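Product Review: Pristalach Terry Hand Towel, Caramel

Household Textiles Section, Gadance Consumer Reviews
Published Sunday, January 23, 2022

Summary

The Pristalach is a mid-weight cotton terry towel sold for kitchens, cloakrooms and small guest bathrooms. It is supplied singly or in packs, and the caramel shade reviewed here is one of several in the current range. Gadance bought its towels at the ordinary retail price from the Ratgate branch of Beddoe, the household goods chain. Neither the maker nor the retailer was told that a review was planned.

Our overall finding is favourable. The towel is soft, dries hands well and keeps its colour. It is less satisfactory when it has to be folded neatly and kept in a small space, and readers who store linen on open shelves should take note of the remarks on folding below.

Material and construction

The cloth has loops on both faces and a flat woven band near the end, which gives the towel a plain finish and a convenient place for a name tape or embroidery. The stitching on the hems was even on every towel we received. One had a loose thread at a corner, which was trimmed before washing and gave no further trouble.

The packaging describes the cloth as suitable for daily use. We consider this fair. The loops did not snag on a ring or on a watch strap, although a rough fingernail did catch on one occasion.
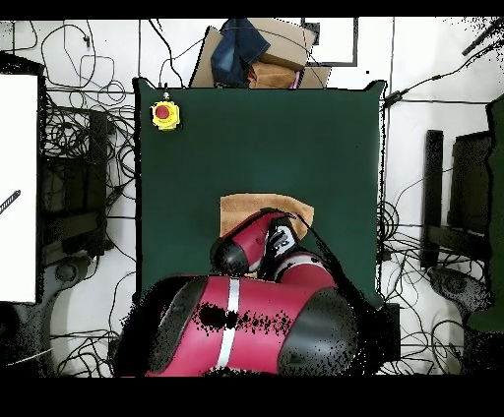

Colour is a matter on which buyers often write to us, and the name given on a label is seldom much help. Caramel in this range means a warm, fairly light tan. Against a dark green tabletop it takes on a soft orange-beige look, with a deeper brown where the cloth folds over. Readers hoping to match cream or stone tiles may find it too warm, and should see a towel in the shop before ordering a full set. It sits well beside natural wood, brass and most greens.

Softness and handling

The towel is pleasant to handle from the first day. It has a full, looped surface and did not need the two or three washes that some terry cloth requires before it loses its stiffness. When lifted by a fold, it does not hang in a straight sheet. The cloth drops into a flap on one side and rolls into a thick tube on the other, and the hem droops in a curve. This is the behaviour of a soft, well-filled terry, and it will please those who value comfort. It also means that a towel picked up carelessly will need to be shaken out again before it can be folded. 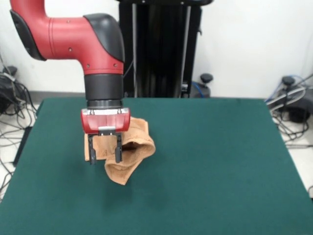 Washing and drying

Each towel was washed at 40 degrees with an ordinary non-biological powder and no fabric softener. The first wash produced a moderate amount of lint, and we advise washing new towels separately at least once. After the third wash the lint was slight.

There was no visible loss of colour over the period of use. The woven band drew in very slightly, which gave the end of the towel a faint ripple; a warm iron along the band corrected this. Line drying left the cloth a little firm, while a short spell in a tumble dryer restored it – though the label recommends a low setting, and we kept to it.

Folding and storage

It is in this respect that the Pristalach is weakest. The cloth is springy and does not hold a sharp crease. Folded in thirds and then in half, it makes a tidy bundle with rounded edges, but a stack of more than four began to lean. Put down without folding, it settles into a loose mound with a raised peak on one side and takes up a good deal of the surface. 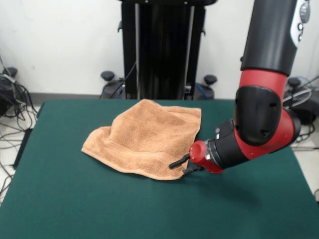 The Pristalach towel in caramel, bunched and folded over on itself, with the woven band towards the front.

For drawers and baskets we recommend rolling. A rolled towel keeps its shape well, and the band may be left on the outside for a neater appearance. The hanging loop is short but firmly sewn, and it fitted over every hook we tried except one large coat hook.

Value

The towel costs more than a supermarket hand towel and less than most sold by department stores. At that level we think it is fairly priced. The pack offers a modest saving, and Beddoe accepts returns of unwashed towels with the label attached. Buyers of several packs should check that all carry the same batch mark, as shades may differ slightly between batches.

Recommendation

Recommended for everyday use in kitchens and cloakrooms. Households that prefer a flat, crisp fold may be better served by a waffle or flat-weave towel, and a review of three such towels will be published in February.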